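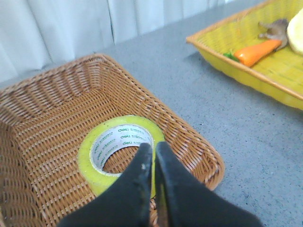
Two baskets, one counter: how I sort the catch-all

If you have a counter, you have a catch-all. Mine is a gray speckled one right by the door, and for years everything landed on it: mail, tape, play food, whatever came out of a coat pocket. Then I started doing a two-basket sort and I love it so much that I've talked most of my building on Zerden Street into trying it. It takes less time than boiling pasta, and you can do it with kids hanging off your arm (mine usually are).

What you need

Two open baskets, shallow enough that you can see the bottom. They should be different colors. This matters more than any other thing on this page! A brown one and a yellow one are perfect, and a four-year-old can tell them apart from across the room. Woven ones are great because they're light and you can wipe them down, but use what you've got.

A clear stretch of counter or table, wide enough for both baskets with a gap between them.

A damp cloth.

Step 1: Pick the jobs

Give each basket one job and say it out loud. In our house brown is for supplies, so tape, scissors, string, batteries. Yellow is for play, so pretend food and anything else that belongs on the toy shelf. My neighbor Định Ông does his by room instead, with brown for upstairs and yellow for down, and it works beautifully for him. Just don't change the jobs halfway through. I've done it and had to start over.

Step 2: Load the mixed basket

Now sweep the whole mess into ONE basket. Yes, all of it, supplies and toys together. I use the yellow one for this, because toys are most of what we have and they're already home. Don't sort as you go, don't stop to test pens, don't read the mail. Just get it in. Put big things in first and let the small stuff settle around them, and stand rolls of tape on end so you can grab them easily later.

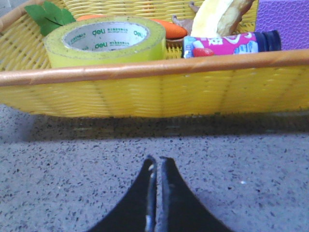 The yellow basket with everything still mixed: a big roll of deli tape, a carrot shape, and a little pink-labeled bottle on its side.

Look over what you've got before you take anything out. I like to guess which basket is going to win. (Toys. It's always toys.)

Step 3: Set the baskets and wipe down

With the counter cleared, give it a good wipe. Speckled counters hide crumbs like crazy, so run your hand over it too. Then set the baskets on either side of you with enough room in the middle to put something down while you think. If you're left-handed you may want to swap sides. Try both and see which feels smoother.
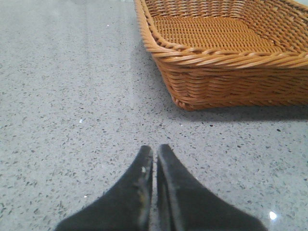
Step 4: Move one thing at a time

This is the fun part. Pick up one thing that doesn't belong, carry it over, set it down flat in the other basket, and come back. One item per trip! I know it sounds slow. The first time I tried it I grabbed handfuls, and half of what I grabbed had to go right back.

Go for the biggest wrong thing first. A fat roll of tape is a great starter. It opens up a lot of space, and suddenly you can see the small things that were tucked in behind it. Lay it on its side in the supply basket so it doesn't wheel around when you carry the basket off.

If something stumps you, put it on the counter between the baskets and keep moving. When the rest is done, come back and decide. If it's still a puzzle, it goes in the junk drawer with my blessing.

Step 5: Check the bottoms

Tip each basket toward you a little and look into the corners. Woven bottoms love to hang on to paper clips and bits of string, so run a finger along the edges. We once found a house key down there that had been missing since September.

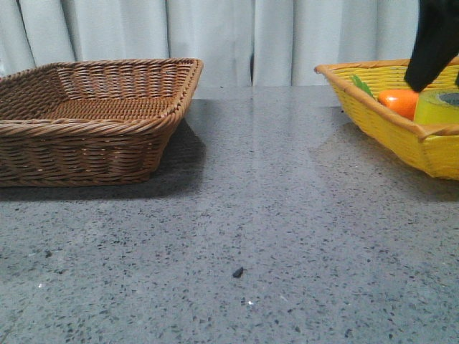

Can I do this with just one basket?

You can, but you'll need something to stand in for the second, like a baking tray or a box lid. Pick one that looks really different from your basket so the jobs stay clear.

Step 6: Put the baskets away

Carry each basket to where its things live and empty it there. Bring the baskets back empty, stack them if they'll stack, and leave them by the door for next time. We do ours before dinner, and whoever carries the yellow one gets to pick the music.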